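Setting up the pouring station again

7 Sep 2021 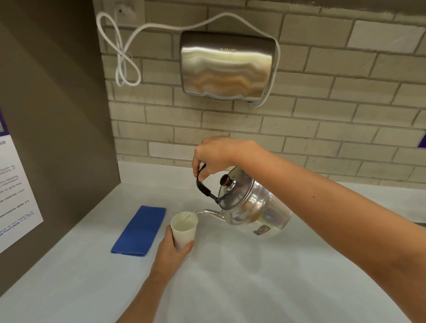

Under the June post there was a comment saying that pouring is mostly a matter of the cup hand, and that I had spent too long on the kettle. The commenter runs a filling line and reckoned that if the cup is in the right place the spout can do more or less what it likes. I think that is half right. I have gone through the whole set-up again with it in mind, and these are the notes.

For anyone who has not read the earlier posts, Cluda is the two-arm pouring cell. The arms are Tonosano, the control software is Prirnia, and the wrist brackets came from Fajardo, who also supplied the wrong bolts. The cell learns its pour from pours done by hand, so there are two things to look after: the cell itself and the counter where the hand pours are recorded. Most of the faults I have chased this year began on the counter.

The kettle first. It is a stovetop kettle with a long thin spout and a black handle that arches up from the back. I chose it for the spout. The stream is narrow and starts at a small angle of tilt, so the wrist does not have to travel far. The drawback is the body, which is polished and picks up everything nearby. I tried a matt sleeve on it and the sleeve moved. Now I leave the metal bare and wipe it before a session, and I do not shift the lamp once recording has begun.

The handle is held at the upper bend. A grip lower down feels easier but puts the wrist at an angle the Tonosano arm cannot reach with a full kettle. It took me two wasted sessions to notice. The arm did not refuse the move, it just did it slowly, and the stream broke up into drips at the lip.

Now the cup hand, which is where the comment comes in. The cup is plain white paper and is held near the base, a little off the counter. I used to leave it standing. With the cup standing, all the correction has to come from the kettle, and the kettle is the heavy, slow side of the job. Lifting the cup lets the left hand take up small errors, and the cell copies this quite well. So the comment is right so far as corrections go. Where I disagree is the start of the pour. If the kettle tilts too fast at the start, the first of the water overshoots the rim and no movement of the cup will catch it in time. The start belongs to the kettle.

Paper cups bring their own trouble on the machine side. The grip force that holds an empty cup is not enough for a full one, and the force that holds a full one dents an empty one. Prirnia allows the force to rise during a move, but the ramp has to be tied to weight and not to time. I had it tied to time. When the stream was slow the fingers closed early and the rim went oval.

Fill weight is set at 90 g. The scale used for checking had drifted and gave 103 for a 100 g check weight, which explained a run of short cups I had blamed on the kettle. After zeroing it on a level surface it read correctly. The check weight now lives next to the scale and gets used before each session.

The blue cloth napkin lies folded to the left of the cup, flat on the counter and clear of the left forearm. It is there for spills, and it also stays in the same place from one recording to the next. White cup on white counter is poor contrast, and I did consider a dark mat underneath. I decided against it. The counter at the cell is white as well, and a mat would only hide the problem until the day it was taken away.

The background I have left alone. The hand dryer on the wall is stainless steel and reflects in bands, and its white cord hangs in loops. I had expected the software to be bothered by this. Results with that part of the picture masked off and with it left in were too close to choose between, so the mask is gone and there is one less file to keep up to date.

On the cell, the routine is now as follows. Check the wrist bracket bolts and mark them with paint. Check the scale. Run the arms through the pour with the kettle empty and watch the cable at the right elbow, which used to rub on the housing and has been moved to the outside. Run it again with water. If the stream lands off centre, do not touch the pour. Look at the bracket first. Each time I adjusted the pour to suit a loose bracket I had to undo it later.

The recordings are trimmed before they go in. I cut the reach for the kettle down to up to 9 seconds before the tilt and throw away anything earlier, mostly me fidgeting. Pours where the spout touches the rim are dropped – the cell will copy the touch faithfully, and with a paper cup it then pushes the rim inwards.

Two things are still open. The lid has a small play in it and shifts slightly at steep tilt. It has never come off, but I do not like it, and I may fit a wire clip under the knob. The other is the end of the pour. By hand I tip the spout up with a short flick, which cuts the stream cleanly. The Tonosano arm smooths the flick out and leaves a drip running back along the underside of the spout. Raising the acceleration limit helps with the drip and upsets the elbow cable. I have ordered a longer cable and will try it with the limit one step higher.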